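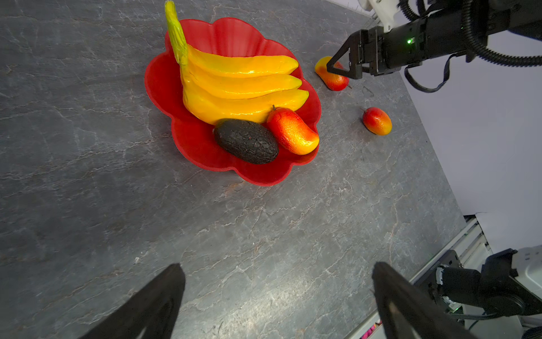
Fruits factices, coupe rouge.

J'ai passé une partie de ma vie professionnelle à traduire le mot « constructif ». Je l'ai fait dans les deux sens, en simultanée, en consécutive, une fois dans un ascenseur. En langage diplomatique, des échanges constructifs sont des échanges où personne n'a quitté la salle. S'ils ont été « francs et constructifs », quelqu'un l'a quittée, mais il est revenu pour le café.

Léonie Boyer, avec qui j'ai partagé une cabine pendant des années et donc à peu près tous mes rhumes, m'a demandé le mois dernier pourquoi je ne racontais jamais Skinmont ici. Je lui ai répondu que c'était confidentiel. Elle m'a répondu que c'était surtout ennuyeux. Elle a raison, mais le protocole a été rendu public en mars et je n'ai plus aucune excuse.

Pour ceux qui n'ont pas suivi (j'ai une idée assez précise de leur nombre), le col de Skinmont est fermé à la circulation des marchandises depuis une brouille dont les deux délégations donnaient des dates différentes. La réunion à laquelle j'ai participé devait préparer une réunion technique, laquelle devait fixer l'ordre du jour d'une rencontre entre ministres, au cours de laquelle on se serait peut-être serré la main. Nous étions donc trois étages en dessous de la poignée de main. À ce niveau, on parle des chaises.

Je ne plaisante qu'à moitié. La première matinée a porté sur la forme de la table. Une table rectangulaire suppose deux camps, ce que l'une des délégations jugeait prématuré. Une table ronde suppose l'égalité, ce que l'autre jugeait prématuré aussi. Le centre de conférences Lecomte n'avait de toute façon que des tables rectangulaires, et Gilles Baudry, qui présidait, a fini par en faire placer quatre en carré autour d'un grand vide central. Tout le monde a trouvé que le vide était une bonne solution. Il figure au compte rendu sous le nom de « configuration agréée ».

Baudry est un homme que j'admire sincèrement. Il possède l'art de reformuler une insulte jusqu'à en faire un point de procédure. Quand Dorian Perrin, côté nord, a déclaré que la note de ses interlocuteurs sur les contrôles vétérinaires relevait de la littérature fantastique, Baudry a remercié M. Perrin pour l'intérêt qu'il portait à la rédaction. J'ai traduit les deux phrases. La seconde m'a demandé beaucoup plus d'efforts.

Il faut dire un mot des crochets. Dans un texte en cours de négociation, tout ce qui n'est pas accepté se met entre crochets. Un bon projet en a quelques-uns, un mauvais en est couvert comme un mur de clôture. Le nôtre en comptait 134 au soir du premier jour, et je tiens le chiffre de Zamfira Ene, secrétaire de séance, qui les recensait au crayon avec une expression de botaniste. Le titre lui-même était entre crochets. Il y avait aussi des crochets à l'intérieur de crochets, et un passage particulièrement disputé où il ne restait hors crochets que la préposition « de ».

Le deuxième jour, on a buté sur un adverbe. La délégation du sud voulait que les camions passent « régulièrement ». Celle du nord pouvait vivre avec « périodiquement ». La différence, m'a expliqué un conseiller très jeune et très fatigué, est qu'une comète passe périodiquement. On a essayé « selon un rythme approprié ». On a essayé de supprimer les camions de la phrase. Vers 23 heures, Nandini Rao, qui représentait le secrétariat de l'accord de Flosolwood et n'avait pas ouvert la bouche depuis le déjeuner, a demandé s'il n'existait pas déjà un adverbe dans l'accord en question. Il en existait un. C'était « normalement ». Les deux parties l'avaient signé autrefois, pour un tout autre sujet, et ni l'une ni l'autre ne pouvait prétendre qu'il était inacceptable.

« Les camions passent normalement. » Relisez-la lentement. On peut y entendre que les camions passent sans encombre, ou bien qu'en principe ils devraient passer. J'ai signalé l'ambiguïté à Baudry pendant la pause. Il m'a regardé avec une grande douceur et m'a dit qu'il espérait bien.

Ensuite, les crochets sont tombés par grappes – la fatigue est le véritable médiateur, il faudrait lui réserver un chevalet à son nom. Il en restait environ 15 au petit matin, renvoyés à une annexe technique. L'annexe a été confiée à un groupe de travail, et le groupe de travail doit encore se mettre d'accord sur sa présidence. Aux dernières nouvelles, il se réunirait en ligne. Léonie prédit une semaine de débats sur l'ordre des vignettes à l'écran.

Le protocole publié fait 279 lignes en français et 344 dans l'autre langue, ce qui a déjà valu au secrétariat une lettre demandant ce que contiennent les lignes supplémentaires. Je peux répondre gratuitement : des articles, des auxiliaires, et une formule de politesse que le français rend par « prie ».

Le communiqué final, lui, tient en un paragraphe. Les échanges y sont qualifiés de constructifs. Pas francs, donc, et je confirme que M. Perrin est resté assis jusqu'au bout, même s'il avait remis son manteau.

Quant au col, Léonie y est passée en voiture à la fin du mois. La barrière était baissée côté poids lourds. Un douanier aimable lui a expliqué que, normalement, elle serait levée.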